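Mais exemplos, e exemplos de quê?

O grupo de Skoltcombe anunciou que o conjunto Mosquera chegou a 1051 demonstrações gravadas, 349 a mais do que em maio. O número veio no assunto do e-mail, no título da nota e na primeira linha do texto. Na quarta página, em corpo menor, fica-se sabendo que a meta é ensinar dois braços a pegar, segurar e arrumar objetos pequenos sobre uma mesa, e que todas as demonstrações foram feitas por 3 operadores.

Italo Leone, que responde pela coleta, escreveu-me que "a variedade vem com o volume". Pode ser. Já ouvi a mesma frase a propósito do Grisach, que cresceu bastante e continuou a tropeçar assim que alguém trocava a mesa. Ottavio Martinelli, da Brusterex, é menos otimista: diz que prefere 50 gravações com erros anotados a um mês inteiro de acertos parecidos entre si. Perguntei a Leone quantas tentativas falhas foram guardadas. A resposta foi que "isso está em discussão" – e lá se vai mais um trimestre.

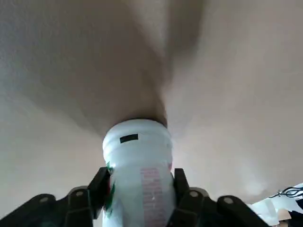
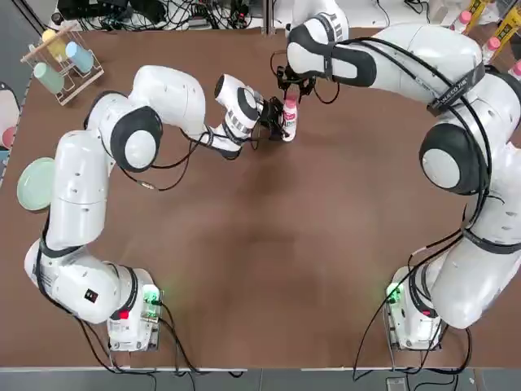
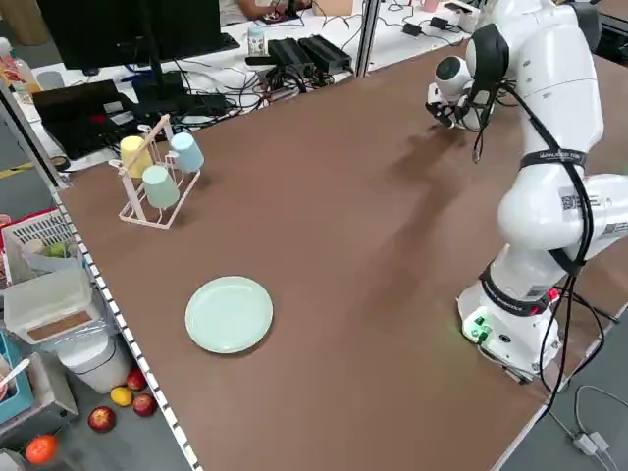

A minha desconfiança é com a palavra "doméstico", que a nota usa sem parar. Um modelo treinado assim aprende o tampo, a luz e a distância entre as bases, e chama isso de cozinha. Os copos pendurados no suporte são de tom pastel, o prato é verde-menta, e o frasco branco que a garra segura na vista de cima tem outros três parecidos no fundo da mesa. Casa nenhuma que eu conheça é tão bem combinada. Gostaria de ver o mesmo frasco deitado, atrás de uma caneca, meio vazio, com a tampa mal fechada, e gostaria de saber o que o sistema faz quando solta. Leone promete publicar a lista completa de objetos e o protocolo de gravação junto com a próxima versão dos dados. Quando sair, comparo com a do Grisach e volto ao assunto. Até lá, peço a quem for citar o Mosquera que cite também o número de operadores, que cabe na mesma linha.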